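Cuaderno de taller – celda Broduda, desmontaje de torres. Diciembre.

9:20. Sigue el cabeceo del brazo en la última articulación. Ming-te lo llama «personalidad»; yo lo llamo holgura. Con la pinza vacía no se nota. Con un disco en la mano, la muñeca llega a la bandeja como quien busca el interruptor a oscuras.

Revisado el cable grueso por tercera vez. La brida que puse en noviembre le dejaba tan poca curva que tiraba de la muñeca en los giros largos. Cortada. Ahora el bucle va suelto y feo, pero el brazo ya no se queja. Pendiente: marcarlo con cinta para que no lo vuelva a atar alguien ordenado (yo).

10:45. Tornillos de la base. El manual de Brukden pide reapriete cada 190 horas; llevábamos más de 184 según el contador, así que por una vez vamos puntuales. Dos estaban flojos, los de atrás, claro, los que exigen tumbarse.

11:30. Recalibrado el origen de la bandeja. La plantilla nueva de Kao no coincide con la vieja, aunque en el albarán ponga «idéntica». Corregido el punto del disco; el de la memoria se queda como estaba. El de la CPU lo he bajado un poco y he reducido la velocidad de aproximación al 65 %. Prefiero un ciclo lento a explicar otra vez un zócalo con los pines peinados.

12:50. Prueba con la torre tumbada y sin tapa: disco de pie al fondo de la bandeja, procesador plano en la parte baja, zócalo abierto con la palanca levantada.

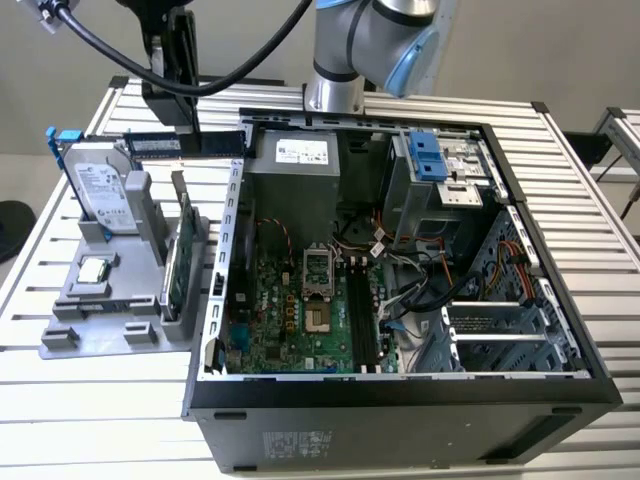

Hanyu Jin opina que estoy curando el síntoma: según ella, el cabeceo viene del reductor y la brida solo lo disimulaba, y propone medir la holgura en frío y otra vez tras una hora de ciclos antes de tocar más puntos. Puede que tenga razón. Me fastidia bastante.

Queda apuntado:
– Medir como dice Hanyu, con el reloj comparador bueno (lo tiene Ming-te, en teoría).
– Guardar el programa como versión 11. La 10 no se borra hasta ver una semana sin sustos.
– Preguntar a Rerkerov el plazo del reductor, sentado.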